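How I keep my good sheets good

By Bereket Wolde
October
7 comments

I've had the same set of white cotton sheets for 5 years now and people still ask if they're new, which makes me very happy (my mum would be so proud). I bought them when we moved to Rostport and they cost more than our couch did, so I've been a bit precious about them ever since!

First thing, wash them on their own. Towels are the enemy. They rub and they shed, and your lovely smooth pillowcases come out covered in grey fluff. I use a warm cycle, half the powder it says on the box, and a splash of white vinegar where the softener goes. No softener, ever. It leaves a coating and the cotton stops feeling like cotton.

Embroidered edges go inside out, and if there's a loose thread, snip it before the wash. I learned that one the hard way with a colour I couldn't match.
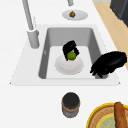
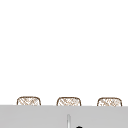

For marks, get in early. Face cream and lipstick are the usual ones at our place. A dab of dish soap, rub it in with your thumb, leave it while you have a cuppa, then wash as normal. Tea stains I soak overnight in cool water with a scoop of oxygen bleach.

Dry them on the line if you can and bring them in while they're still a tiny bit damp. Fold straight away, fitted sheet first, and tuck the whole set inside one of its own pillowcases so you're not hunting for the other one at bedtime. I keep 2 sets going and swap them every week, with the clean set always going to the bottom of the pile.

Next time I'll do doonas, I've got opinions on those too.

Shared 5 times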